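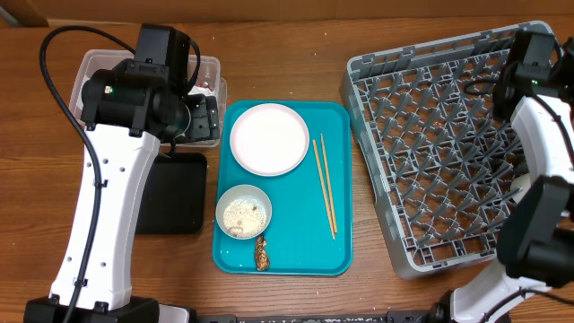
The Inis tray in teal, with plate, chopsticks and a small bowl of rice.

TRURNONPORT, 17th November – Tautahi, the tableware firm that has spent longer than it would like to admit thinking about trays, today puts the Inis tray on general sale. It is a rectangle with rounded corners and a raised rim. The company is aware that this has been done before.

The Inis is meant for people who eat one meal at a time, often at a table already busy with other things. It takes a dinner plate, a small bowl and a pair of chopsticks laid side by side, and it can be set down longways or sideways depending on what the table has left to offer. The rim is there for peas, and for the bit of supper that leaves the bowl before anyone has had a chance to eat it.

Tautahi tried the tray out in 60 homes in Trurnonport and neighbouring Trudoslow, starting in September. Each household was given one and asked to use it at whichever meal tended to go worst. Between them they sent back 394 comments, of which 197 were about the tray. The remainder dealt with washing up, other members of the household and, in one long letter, the bus service to Trudoslow. All have been read.

"We asked people what they wanted from a tray and they told us they had never been asked," said a spokesperson for Tautahi. "Several then asked us to leave. The ones who stayed wanted a rim you could feel with your thumb and a colour that showed up the crumbs, so they could wipe them off. We have managed both."

The trial led to two changes. The corners were made rounder after complaints from people with narrow hallways, and the rim was raised slightly. A third suggestion, that the tray should carry itself back to the kitchen, has been noted.

The Inis comes in 7 colours. Teal was the clear favourite in the trial and will be in the shops first, with the other six to follow once the company has settled an argument about what to call the beige. The tray is sold on its own. Plates, bowls, chopsticks and rice are left to the buyer, who in Tautahi's experience already has views.

Owners are advised to wipe the tray with a damp cloth after use and stand it on its edge to dry. It may also be left on the table until morning, as most of the trial households did.

The Inis tray is available from today at the Tautahi shop in Trurnonport and from kitchen shops in Trudoslow. Shops wishing to stock it, and journalists wishing to borrow one, should contact the Tautahi press desk during office hours. Borrowed trays should be returned clean.

ENDS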